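La mesa blanca y todo lo que acaba encima

Reconozco que compré la mesa por vanidad. La vi en el catálogo de Gosimero en marzo, blanca, lisa, sin un solo cajón donde esconder nada, y pensé que con ella me convertiría en una persona ordenada. Ja. En casa todo lo que no tiene sitio termina sobre una superficie plana, y cuanto más clara es, más se nota.

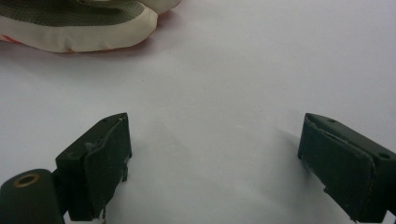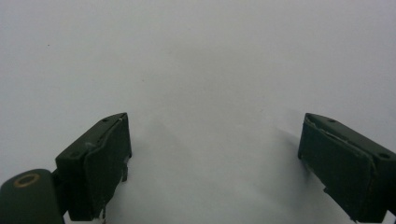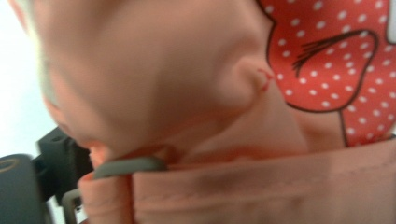
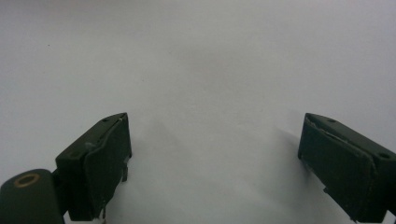

Mi relación con el orden ha pasado por varias fases, casi todas caras. Tuve la fase de las cajas (llegué a comprar 20, y luego necesité otra para guardar las tapas), la fase de las etiquetas y la fase del «ya lo subo luego», que sigue vigente. Ahora hago una cosa más sencilla: pongo sobre el blanco lo que no sé dónde va y lo miro un rato. Una zapatilla de malla oscura con la suela gruesa color crema, por ejemplo, pide zapatero a gritos, y ahí no hay debate posible. Con una muñeca vestida de rosa me cuesta más -- ¿es juguete, es recuerdo, es las dos cosas? -- y encima tiene una rayita roja en el plástico que me da ternura y me quita las ganas de meterla en una bolsa.

¡Y qué gusto da el blanco despejado! Paso la mano, aparece una motita oscura, voy a por el trapo y ya me he liado a limpiar media casa. Una lectora me escribió que ella se concede siete minutos por objeto. Yo lo intenté y a los siete minutos seguía decidiendo si hacía café.

Lo del zapatero lo resolví con uno estrecho de Clemow, 127 euros, que me dolieron bastante. Para los juguetes probé las cestas de tela de Grokemik -- bonitas, blanditas, se vencen hacia un lado en cuanto las llenas un poco -- y al final las uso para las bufandas, que no protestan. La muñeca, de momento, duerme en la estantería del pasillo, entre las novelas y un jarrón que tampoco tiene sitio.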